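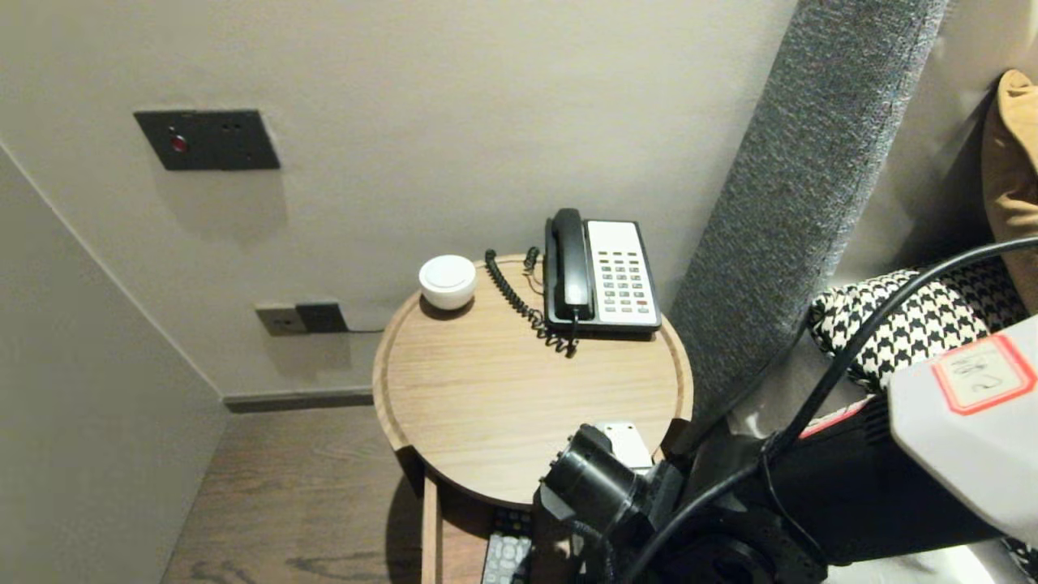

Zultutlow is a small test house for robot grippers, arms, cameras and the controllers that tie them together, and we have spent most of our working life finding out which of them can cope with the sort of rooms people really live in. We like a bedside table very much. A corded telephone with its coiled lead bunched up on the wood, a small round white pot with a lid, a raised rim running round the edge and a remote control lying down in the open compartment underneath will tell you more about a gripper in a morning than a tray of identical blocks will in a month. The lead wants to catch, the pot wants to roll, and the rim gets in the way of anything that tries to slide an object off sideways. If you have come to us because your own arm did beautifully on the bench and then came to grief next to somebody's pillow, you are among friends, and do please read on.

We started out as 2 people and one second-hand arm in a rented unit behind the old Backlund dairy, and for the first winter we tested nothing but fingers. Flat ones, curved ones, soft ones, ones with ribbed rubber glued on, ones that we cut out ourselves on the kitchen table and were rather proud of until they bent. A customer had asked us which of her sample pairs was the best, and we found we couldn't give her a straight answer until we had asked her what they were meant to pick up, and from where, and what would be standing next to it. That conversation went on for most of an afternoon (we had a great deal of tea) and in many ways we have been having it ever since with everyone who rings up.

These days we are a bit bigger and a lot tidier. We have set up 3 furnished rooms at our Clurnow building, a bedroom, a kitchen and a sitting room, with proper furniture, proper carpets in one of them and the kind of lighting that leaves half of everything in shadow by teatime. We chose the furniture by going round house clearances and hotel sales, and we keep adding to it whenever one of us sees something awkward. Deep drawers are always welcome, and so are handles that sit flush, lids with nothing to hold on to, and anything with a cord. The shelf of test objects had 265 things on it when we last went through it properly, and we are sorry to say that the spoons have wandered off again.

So what do we do all day? Most of our work is side-by-side comparison. You send us two or more grippers, or two cameras, or the same arm with different controllers, and we fit them in turn and give each one the same jobs in the same room with the objects put back in the same places. We write down what happened on every single try, including the dull ones, and we send you the lot along with a plain report you can hand to somebody who has never met a robot. We also keep the recordings from the camera and will happily sit with you on a call and go through them, which most people find more useful than the tables of numbers.

Cameras deserve a word of their own. A good many problems that arrive here labelled as gripper problems are sorted out by moving the camera, or by choosing one that sees better into a drawer once the arm is hanging over it. A view from above is lovely for the tabletop and much less lovely for whatever the hand is covering up. We will always try at least one other mounting position before we tell you that your fingers are the wrong shape, and we don't charge extra for that, as it would feel a bit mean.

Cables, too! We get quite cross about cables. An arm can have a splendid reach on paper and lose a fair piece of it to a stiff lead that will only bend one way. We check how each one hangs through the full set of movements, and if it brushes the bedding or drags against a headboard we say so in the report.

Our own bit of kit is called Tusteo. It is a quick-change mounting plate that we made for ourselves so that we could swap one gripper for another without taking half the wrist apart, and visitors kept asking where they could get one. We now make them in small batches in the back workshop. The current version is the third, and it fits most of the smaller arms we see. If you are not sure whether it will fit yours, send us a drawing or even just a decent photograph of the wrist and we will have a look.

We are not tied to any maker of arms or grippers and we don't take a commission for recommending one. Everybody pays the same day rate, the large firms and the university students alike, though every February we set aside a fortnight for people who have built something at home and would like it tried out properly. It's our favourite part of the year and it fills up early, so write to us in good time.

Visitors are very welcome at Clurnow on most weekdays. Let us know beforehand so that we can have a room free, tell us if you will be bringing your own arm, and park round the side by the green gate, where there is a ramp for trolleys. The kettle is in the kitchen, the real one, next to the office.

Page last updated 2020-09-02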